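Firkovden Robotics Club – Bench Manual for Members
Section 4: Setting up the table for the breakfast task

Read section 3 first. If your grippers have not been checked against the sheet in section 3, nothing below will help you, whatever the person at the next bench says.

4.1 What the task is supposed to be

The breakfast task has two hands, one table and a few kitchen things. You do it by hand with the pair of grippers, and the recordings go into the club's training set. The competition rules call it "a realistic domestic activity". I have my doubts about how realistic any breakfast is when it is eaten by no one, but those are the rules and we are scored on them.

4.2 Before you start

1. Clear the table of laptops, coats and spare screws.
2. Fold the towel lengthways and lay it flat near the back. A crumpled towel spoils the comparison between runs.
3. Put the toaster on the right. It stays unplugged. Toast is made in the kitchen and carried through.
4. Wipe the square markers on both grippers with a dry cloth. Do not use spray.
5. Run each cable down off the near side of the table and give it a gentle tug. If it pulls at the gripper, start again.

Caution: the soft pads on the fingers tear if you pick at them. We have 9 spares and Rogério Siqueira has already asked where the rest went.

4.3 Holding and pouring

6. Pick up the bowl with one gripper. Close the fingers until the bowl stops turning, then stop squeezing. Members always squeeze more than they need to.
7. Pick up the bottle with the other gripper, holding it by the body.
8. Tilt slowly. Keep the bowl in view of its own gripper the whole time.
9. Set both things down before you let go of either handle.

Note: the guide we were sent says pouring is "easily learned in a single session". It took Jeferson Moura and me most of August.
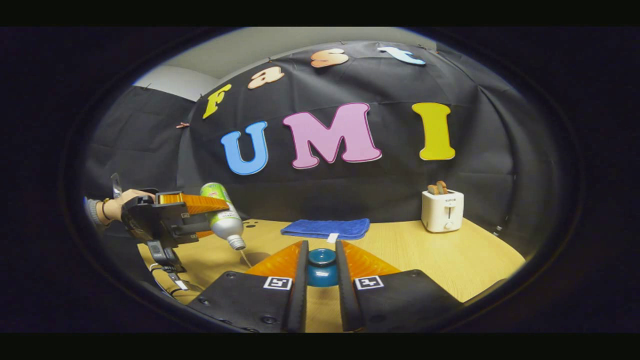
Khoa La disagrees with me on the pouring steps and asked for it to be put in writing, so: the bowl should be left standing on the towel and only the bottle lifted, as two moving hands give the model twice as much to get wrong, and a run where the liquid misses teaches it to miss.

I have left the steps as they are. The second half of that may well be right, though, and steps 10 to 12 are there to deal with it.

4.4 Liquid on the table

10. If any liquid lands on the wood, finish the movement you are making. Do not snatch the bottle back.
11. Put the bottle down, say "spill" out loud, and stop the recording.
12. Mark the run with an S on the log sheet. S runs are kept in their own folder. They are not deleted and they are not quietly counted as good ones.

Caution: keep liquid away from the gripper housings and from the cables. If a housing gets wet, switch off at the wall and leave that gripper out for the rest of the day.

4.5 How many runs

The target on the club's page is 2000. We have 39 that I would be willing to show a judge. The Conceição team say that the number matters more than the quality, and they may be right, but their own results were shown as one short film and no table of figures. Until somebody shows me a proper test, please do fewer runs and do them with care.

Leave a run out of the main folder if:
– the towel has moved and you did not mean to move it
– either set of markers was covered by a sleeve
– you changed your mind halfway and went for the toast instead

4.6 Packing up

13. Open both grippers fully before they go in the box. Pads left pressed together stick.
14. Coil the cables loosely. Do not wrap them round the handles.
15. Wash the bowl. Empty the bottle into the sink.
16. Copy the day's runs to the Fanel drive and check that the last file opens. A finished progress bar proves very little.

Questions about the log sheet go to Gervásio Honorato. Changes to this section go to me, with a reason.

S. Camargo, last changed 2023-10-13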